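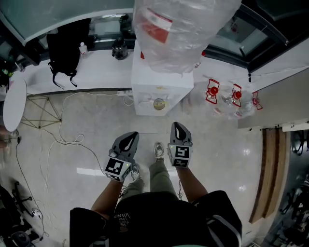 4. Preparing the grippers for a recording session

4.1 Before you start

This section covers the pair of hand-held grippers used in the Canosa student project. It assumes that you have done the club safety talk and that the recording laptop has been set up as described in section 3. Work in pairs: one person holds the grippers (the operator) and the other runs the laptop (the recorder).

You will need:

Both grippers, left and right, from the same numbered case
The head camera and its strap
The recording laptop, with the Vendell capture program installed
A lens cloth
The session sheet

Note: Do not mix grippers from different cases. The calibration files are stored by case number, and the program will accept the wrong pair without a warning.

4.2 Checking the grippers

1. Put both grippers on a flat surface and check the finger pads. The mesh should be smooth with no loose threads. If a pad is torn, write it on the session sheet and use the other case.

2. Open and close the fingers five times. They should move freely and come back to the open position when you let go. If they stick, do not force them and do not oil them. Tell Engelbert Schwaiger, who keeps the spare finger sets.

3. Check the marker on each gripper. It must be flat and clean, with a full white margin round the black square. A marker with a lifted corner has to be replaced before you record.

4. Wipe each gripper lens with the cloth, once, from the middle outwards.

5. Switch on the left gripper, wait for the green light, then switch on the right one. If a light stays off after 20 seconds, switch that gripper off and change its battery.

Caution: Keep your own fingers out of the gap when closing the gripper. The spring is stronger than it looks, and the pads do not protect you from the hinge end.

4.3 Getting the room ready

1. Choose a spot with at least 700 mm of clear floor on each side of the operator.

2. Move cables out of the area where the operator will walk. Any cable that has to cross it goes under the rubber strip.

3. Put the objects for the task on the table or counter before the operator picks up the grippers. Caps on bottles must be done up tight.

4. Switch on all the ceiling lights and leave them on for the whole session. The light meter should read 800 lux or more at the table. Blinds may be up or down, but they must not be moved once recording has begun.

Note: Reflections in large windows can confuse tracking. In the Forner room, stand with the windows in front of you at the start position and check the tracking bar on the laptop before going on.

4.4 Starting position

1. The operator puts on the head camera and adjusts the strap so that it does not slip when looking down.

2. The operator takes one gripper in each hand and stands upright with feet slightly apart.

3. Hold both grippers out in front, pointing away from the body, with the marker faces turned up so that the head camera can see them.

4. Look down until both markers show as boxes on the laptop. The recorder says "both" out loud.

5. Hold still for three seconds. The recorder presses Start.

If only one box appears, turn that wrist slowly outwards. If it still does not appear, check that a sleeve or strap is not lying across the marker.

4.5 Checking the gripper cameras

Each gripper camera has a very wide lens, so straight edges such as counters and window frames will look bent. The picture does not need correcting; the program does this when the files are imported.

1. On the laptop, open the view for the first gripper.

2. Squeeze until the pads are almost touching. Both pads should be near the middle of the picture, side by side, and level with each other.

3. Hold the other gripper out to the side so that its marker comes into the view. Keep it there until the marker count on the screen goes up.

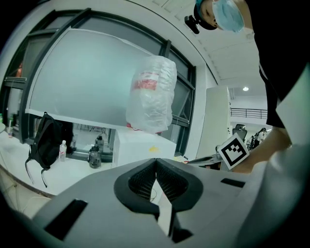 Figure 4.1 Pads close together near the middle of the view, with a marker to the right.

4. Let the fingers open. Check that there is a gap between the pads and that neither pad has twisted.

5. Turn slowly on the spot and watch the tracking bar. It should stay above the halfway line.

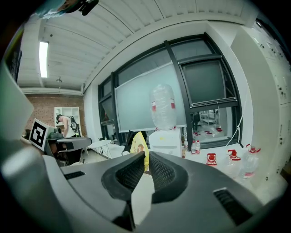
Figure 4.2 Pads apart, looking across the room. A marker on a stand is visible at the left.

6. Repeat steps 1 to 5 with the second gripper.

Caution: Look where you are going before you turn. The recorder should warn anyone standing close by.

4.6 Recording the check file

1. Go back to the starting position and record one short file of each hand opening and closing.

2. Stop the recording and wait for the save message before either gripper is switched off.

3. Write the frame total on the session sheet. The check file kept as a reference, recorded by Mali Skyrme, has 2,478 frames. Yours need not match it, but a file with fewer than 100 frames has not saved properly and must be done again.

4. Compare the frame totals of the two grippers. If they differ by more than ten, restart the program and repeat the check.

4.7 After the session

1. Switch off the right gripper, then the left.

2. Take out both batteries and put them on the charging shelf in the Berchtold workshop. Batteries must not be left in the case overnight.

3. Copy the files to the project drive, in the folder for your case number.

4. Sign the session sheet and put it in the lid of the case.

Section last changed 11 March 2018. For file naming, see section 5.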